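Home Workroom Gallery Odds and ends Get in touch

The white table at Jangate, a little gallery

Filed under: Workroom, Tables and worktops, Makeovers

I've been promising to put the workroom up on here since the spring, and it's now September, so I'd better get on with it! It's mostly about the white table, I'm afraid. I do love that table. For ages I worked on an old dark oak thing that swallowed every pin and every black thread I ever put down on it, and I'd got so used to patting about with my hands that I'd stopped noticing how silly it was.

Kerstin Ostermann was the one who talked me into white. She'd done her own place up the year before and kept going on about how much lighter the room had got (she's down the corridor from me at Jangate, so I heard a lot of it). I said it would look filthy within a week. She said yes, and you'd be able to see where to wipe.

The old table
It went to my nephew, who has it in his garage with paint tins on it. I'd had it more than 16 years and I did feel a bit of a pang when it went down the stairs, mainly for my knees. It weighed as much as a piano. The stairs at Jangate have a turn in them that I think was put there out of spite, and we had to take the legs off halfway down, sitting on the steps with a spanner that didn't quite fit.

The new top going in
I ordered from Chornovol, who do tops cut to size, and I measured the alcove twice and still got it wrong by a whisker. The back corner had to be shaved down on the landing with a borrowed plane while the delivery man was still having his tea. You wouldn't spot it unless I told you, and now I have.

Getting the height right
This took longer than anything. I wanted to be able to sit at it for small fiddly work and still stand up for cutting, and those are two different tables really. In the end I settled on 74 cm and bought a taller stool, which I then sawed a bit off. Birgit Schwerdtfeger came in to try it and said it was too low for her, but Birgit is nearly six foot and everything is too low for her.

The finish
Flat white, nothing fancy. I did look at a pale grey, and at a cream that was called something like "oatmilk" and came out yellow the minute you stood it near the window. White was cheaper too, which helped me make my mind up. It shows up anything you lay on it, dark bits especially, and bright reds and oranges fairly jump at you. 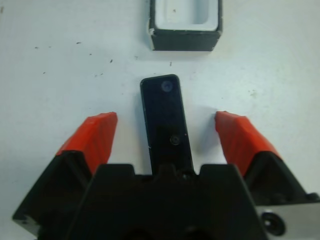

What do you clean a white worktop with?

Warm water with a drop of washing-up liquid on a soft cloth does for nearly everything, and then I dry it with an old tea towel so it doesn't go streaky. Try anything stronger on a hidden corner first.

Marks, spills and one disaster
The disaster was beetroot soup, and it was my own fault for eating lunch there. It came off in the end with a paste of bicarb left on while I had a cup of tea. Pencil is worse than you'd think, as it smears before it lifts. For sticky stuff I've got a bottle of Tanex under the sink that the last people left behind, and a dab of that on a rag shifts old tape gum nicely (open the window, though, it pongs).

The cutting mat question
I get told off for not using one all over. I tried it! A big green mat on a lovely white top, and I was back to squinting. So I've got a small one that comes out for knife work and lives down the side of the cupboard the rest of the time, and yes, there are scratches, and no, I'm not going to talk about the long one near the left end.

Lights
There are two lamps now, one either side. With just the ceiling light I was forever working in my own shadow, and white bounces a single lamp straight back into your eyes if you get the angle wrong. Kerstin has hers clipped to a shelf. Mine stand on the windowsill and fall off it from time to time.

The shelf underneath
Birgit's idea, and a good one, even if I grumbled. It's just a plank from the Poltia sale on brackets, set far enough back that I don't crack my shins. Boxes of offcuts live there, along with the iron and the biscuit tin with the good scissors in, which everyone who visits opens hoping for biscuits.

The chair that doesn't match
Everybody asks. It came out of a school hall, it's orange, and it's the only thing I've ever sat on that doesn't make my back ache by four o'clock. I've been offered two very nice grey ones and turned them both down.

Still to do
The wall behind wants painting, and I can't decide whether to go white there as well or do something cheerful. There's also a gap along the back edge where pencils roll down and vanish, so I need a strip of something along it. If you've done yours and found a strip that doesn't go grubby, do drop me a line through the get in touch page and tell me what you used.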